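Bratcombe Makers Help > Robots and learning > Collecting examples

How varied do my pick-up examples need to be?

Posted by navickas_bench, 01/12/2022

Hi all, first time asking on here so be gentle! I'm teaching an arm to pick the drink I ask for out of three on a table: a Coke can, a Pepsi can and a bottle of water. I steer it by hand, it saves the run, I put things back and go again. I've got 64 runs so far, all with the bottle as the one to fetch.

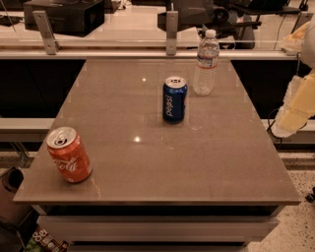
I trained on those overnight and it's a bit rubbish. It goes to the right part of the table quite happily, then dithers next to the bottle, and if I swap the bottle and the Pepsi over it heads for wherever the bottle used to be. Do I just need loads more, or am I recording the wrong sort of thing? I'm using the Lestel recorder with the settings it came with, if that matters.

Agnese Adomaitis

Wrong sort of thing, I'd say, though more won't hurt. I did a very similar job at Stovlow in April and had the same swapping trouble. Mine had learned a place on the table and hadn't got a clue what a bottle was. What I'd do, in this order:

1. Move all three drinks between runs, properly move them, so each one gets a turn at the back, the middle and the front. A little nudge doesn't do much.

2. Ask for each drink equally often. If every run ends at the bottle, the words you give it mean nothing.

3. Slow down for the last bit, get a finger either side of the bottle and hold still for a second before you lift. My dithering came from rushing this part (I was bored, it was late).

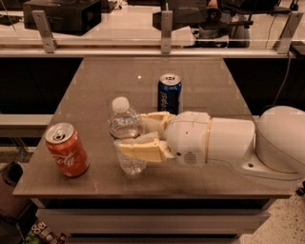 4. Keep the runs where you missed and then put it right, but bin the ones where you gave up.

Do 40 runs of each drink like that and train again before you record any more. I ended up with 2,267 on ours and I'm fairly sure a good half of them were a waste of an evening.

One more thing, check where your runs start. I used to begin every one with the gripper parked in the same spot, and the arm went to pieces if it woke up anywhere else. Start some high, some low, and a few nearly touching the cap. 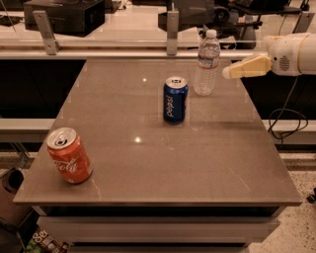

Shiny tables can be a pain too. I left the lamps alone for the first lot and then changed them on purpose for the second, and it coped much better in the daytime after that.

tin_lid

just get more data mate. also clear plastic is horrible, try a bottle with a bigger label

navickas_bench

Thanks both! Agnese, did you shuffle the order you asked for the drinks in, or do them in blocks? I was going to do 4 of one and then change over.

Agnese Adomaitis

Shuffled. Blocks are probably fine if you're moving everything between runs anyway, but I kept losing count.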